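FOR RELEASE: 31 March 2026

Kirnley Reports on First Household Sorting Trials

Fuvenmont – Kirnley today published results from Seline, its program testing whether a robot arm can take over everyday tidying. The short answer is that it can do part of the work, slowly, and a parent would still finish sooner.

The trials began in January and covered 818 attempts to pick one item out of a mixed pile. Balls and building bricks went well. Cloth, clear plastic and anything lying under something else did not.
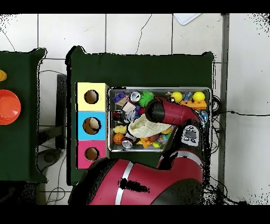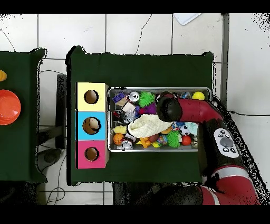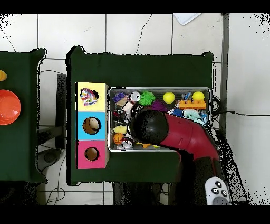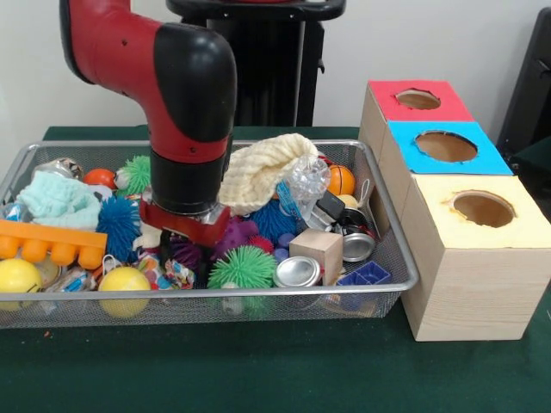
Robot arm at work over a container of mixed toys, with three boxes with holes in the top standing beside it. Photos: Kirnley.

"People ask us when they can have one at home," said Peter Slanina, program lead for Seline. "For a toy bin, I would say we are 4 years out. For a whole living room I don't have a number."

Žofie Beneš, who runs the trials, said crowded piles remain the main problem. "A person feels around until the right thing comes loose. The arm has to decide where to grip first, and in a full bin it often picks up two things or none."

Kirnley will run the next round of trials with Zeman, a maker of storage bins. That round lasts 9 weeks and adds shop-floor work – sorting returned goods and refilling small-parts bins. No product is planned at this stage, and no price has been set.

The full report is available on request from the Kirnley press office in Fuvenmont.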